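Apr 21, 2022
By Elínborg Hviid

Room check, item 19: leads, microwave, floor

Power strip by the wall - OK. Great to see one that still does its job! Keep the cord out of the walkway, please.

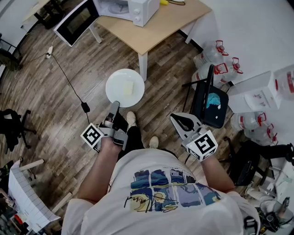

Microwave - door to be shut after cleaning, table steady, OK. Plates and sponges go back off the floor. Water jugs - caps on tight, and a lovely big supply, well done all!

Folding chair - hinge to be tested again in January.

Last updated: Apr 2022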